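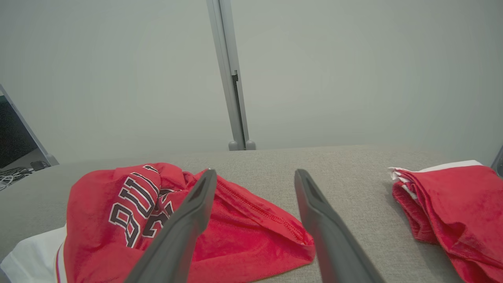
Folding bench at our Drindholm laboratory, with a red jersey between the gripper fingers.

About Giltico

Giltico is a small research company. We study how a robot with two arms can learn to fold clothes, and we publish what we find, including the results we don't like very much.

We started in Drindholm with one question: how much does a robot need to see before it can fold a garment it has never met? A shirt has no fixed shape. Each time you put it down it becomes a different object, and a program written for one pile is of little use for the next.

Our method

The method we use is called Standisov, after the street of our first office. A person guides the two arms through a fold, and the cameras at the wrists and at the head record the same moment from different sides.
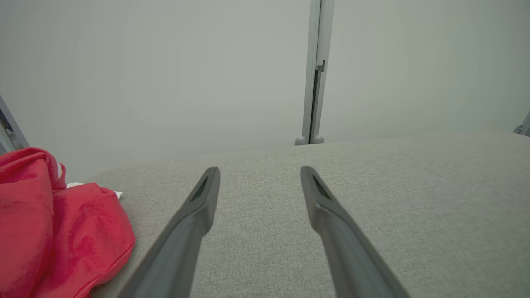

We then train the model on short pieces of the fold and leave the whole fold for later. One piece can be only the gripping of a hem, or the opening of a sleeve. When the pieces are good enough, we join them and let the robot choose the order by itself.

Our present collection has 1,146 guided folds. We keep 374 of them apart for testing, and these are never shown to the model in training. We would like to reach 3,000 by March, but sports clothes are slow work - the mesh slides, and the layers like to travel together.

What we have learned

The wrist views helped us more than we expected. With the head camera alone, the model often took two layers when it wanted one. After we added both wrists, this mistake became less common, above all with thin fabric. Thick seams are still a problem for us.

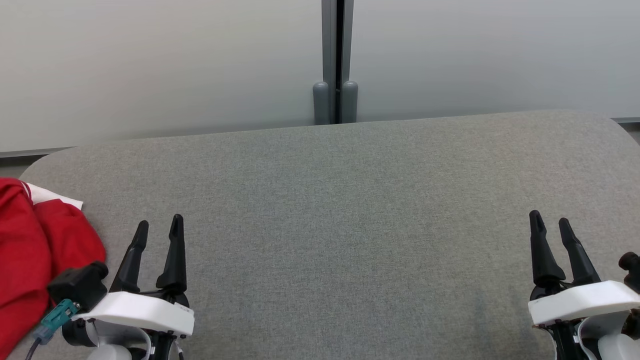

Giltico Working Notes, Vol. 7, p. 3

The complete results are printed in our Working Notes, together with the settings for each test. The Alemayehu Reading Room in our building keeps paper copies, and visitors are welcome to read them there.

Page last changed 19 October 2020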